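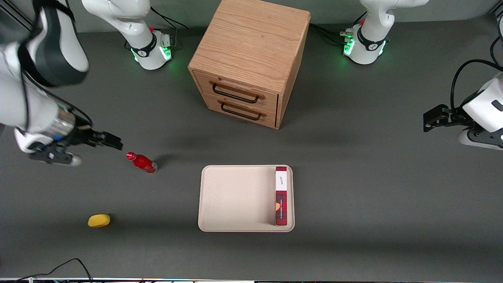
Small bottles: storage and handling FAQ

Answers to the questions most often sent to the Karna help desk about keeping small bottles at home or in a workroom. Compiled by Dušan Angelovski. Last revised in December.

Can a small bottle be stored on its side?

It depends on the closure. A plain screw cap with an intact liner will normally tolerate it. Flip tops, droppers and pump heads should be kept upright. If the label gives a storage position, follow the label.

How do I test a cap before laying a bottle down?

Wipe the neck and the inside of the cap, close it firmly by hand, and lay the bottle on a sheet of kitchen paper overnight. Any mark on the paper means the bottle stays upright. Do not use pliers to tighten the cap; an overtightened liner deforms and leaks sooner.

Which way should the cap face in a cabinet?

For upright bottles the question does not arise. For bottles lying down, put the cap end towards the door. Leaks are then found at the front of the shelf, and the bottle can be drawn out by the neck.

How do I stop round bottles rolling?

Use a shallow tray with a raised lip, or a strip of ribbed shelf liner laid so that the ribs run parallel to the bottle. The Nikolaidis tray has moulded channels and takes bottles up to 300 ml. Larger bottles sit too high in the channels and should stand.

Is a wooden cabinet suitable?

Yes, for most household liquids. Oak and other woods mark when oil or solvent is left standing on them, so line the shelf. A small box-shaped cabinet kept on a worktop should be placed well back from the front edge – the usual accident is a sleeve catching an open door.

What is the load limit of the Cadonska shelf?

3,000 g, spread evenly. Our own check with a full set of bottles came to 2,888 g, which leaves little spare. Heavy items go at the sides, over the pegs.

Should I decant into matching bottles?

Only if the original label can be copied in full. Cleaning products, medicines and anything carrying a hazard symbol must remain in the container they came in. Food bottles must not be reused for non-food liquids under any circumstances.

How do I keep a label readable?

Turn it upwards when the bottle is lying down. Paper labels can be covered with clear tape, overlapped by a finger's width at the join. Plallix film labels need no covering but do not stick to a greasy surface; wipe the bottle with warm soapy water and dry it first.

The label has come off. Can I keep the contents?

No. Take the bottle to a household waste site and say that the contents are unknown.

How should I clear a table for sorting?

Remove everything else and work on a plain, level surface. Bring bottles out one shelf at a time. Wipe each one, check the date, and return it before starting the next shelf. Keep lids and bases together if you are washing empties.

Can I send in a question that is not listed?

Yes. Use the form on the contact page and state the bottle size and type of cap. Messages received after midday on Friday are answered the following week.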